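Foam fingers vs silicone on thin plastic (hangers again)
Grippers and end effectors > Hand-held
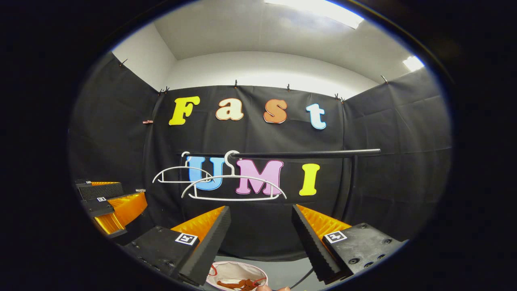

Wrist view, foam fingers, two hangers on the rod.

skimora_dave wrote:
We're trying out the black foam fingers with the orange ridged faces against our old silicone pair. Task is hangers off a rod, which any toddler can manage and which has so far eaten my month. The foam gives nicely and the ridges seem to bite on the thin arms. I set the silicone lot to 70 mm opening and they still shove the hanger along before they close. Has anyone run both for more than an afternoon?

gantrygoat wrote:
Nice letters. Is the "Fast" a claim or an ambition?

skimora_dave wrote:
Ambition. See also: my thesis.

Kerstin Kröger wrote:
We ran both at Grotham in April, 116 goes each. Foam won on hangers and lost on anything with a sharp corner, where it tears at the tip. Silicone outlasts it by miles. I'd keep foam and budget for spares.

pennyfarthing8 wrote:
Disagree about the foam. Ours went soft after 8 days and started twisting under load. Your lens is also doing half the damage here. With that much bend in the view the lower "t" looks like bad sticking, and your policy has to learn the same nonsense about the rod.

Kerstin Kröger wrote:
The bend is the point of the lens. You want both fingers and the whole rod in one view. Crop it and you lose the hanger the moment you get close.

pennyfarthing8 wrote:
You want both fingers. I want straight lines and a quiet life.

gantrygoat wrote:
White hangers on black cloth is generous, mind. Try black ones and then come back and tell us about ridges.

skimora_dave wrote:
Black ones are on order from Drundumside, so see you at Christmas. Penny, did yours twist at the base or halfway up?

pennyfarthing8 wrote:
Halfway. Put a stiffer strip down the back of each finger, 2 mm is plenty. Ugly, but it held.

skimora_dave wrote:
Ugly I can do. Will print a pair tonight and swap them in before the next batch.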